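About Grernmont Bench Testing

Grernmont is an independent test shop for robot arms, grippers, cameras and controllers. We do not manufacture or resell hardware. Customers send us two or more candidate components, we run them through the same set of tasks on the same cell, and we return the logs, the video and a written comparison.

The company started as a side activity of a machine integration business in Rendale. The integrator kept receiving the same request from its customers: given one arm and a short list of end effectors, which one should be bought? Data sheets gave payload, stroke and closing force under conditions that rarely matched the job. The first comparisons were done after hours on a spare table. The work was split off into its own company once it took up more bench time than the integration projects did.

What we test

Most of our work concerns parallel two-finger grippers in the small and medium payload range. We also compare wrist and overhead cameras, teleoperation controllers, fingertip pads and cable routing kits. We take on arms when the question is specific, such as repeatability at full reach or behavior after a protective stop. We do not certify safety functions and we do not issue conformity statements.

Each comparison runs on one of 4 cells. The mounting plate, table height and lighting are fixed per cell and recorded at the start of the job. If a component needs an adapter, we machine it in house and include the drawing in the report, along with the added mass and the tool center point offset.

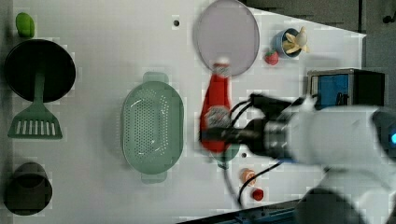

Object sets are chosen with the customer before any hardware is mounted. The household set is the one requested most often. It mixes rigid, thin, hollow and perforated items, since these separate finger designs faster than machined blocks do. A gripper that holds a cylinder well may still have trouble picking a flat utensil off the table, and a lid with a thin rim will show fingertip wear early. Customers with their own parts are encouraged to send them. We need at least 2 of each in case of damage.

How a job runs

A standard comparison takes around 6 weeks from receipt of hardware. Setup and calibration come first, followed by a dry run that the customer may attend in person or by video link. The scored trials are then run in randomized order. Clutter is allowed to shift during a trial and is reset between trials from a printed layout sheet. Failed grasps are coded as miss, slip, collision or timeout. Operator interventions are logged separately and are never counted as successes.

Scheduling and logging are handled by Nina, our internal test software. Nina stamps joint states, gripper position, motor current and camera streams against a single clock. Raw logs are delivered with the report in an open format. Customers who want to repeat a test on their own cell can request the Hunano package, which contains the task scripts, layout sheets and scoring rules for the household set. Hunano is revised every February, and older revisions remain available.

Data and confidentiality

Reports belong to the customer. We keep raw data for 24 months and then delete it unless the contract states otherwise. We accept no payment from hardware vendors for placement in a comparison. A vendor may be a customer, in which case the report says so on its first page.

Visits

The Rendale shop is open to customers by appointment. Closed shoes are required on the test floor. Deliveries are received at the rear dock until 3 p.m.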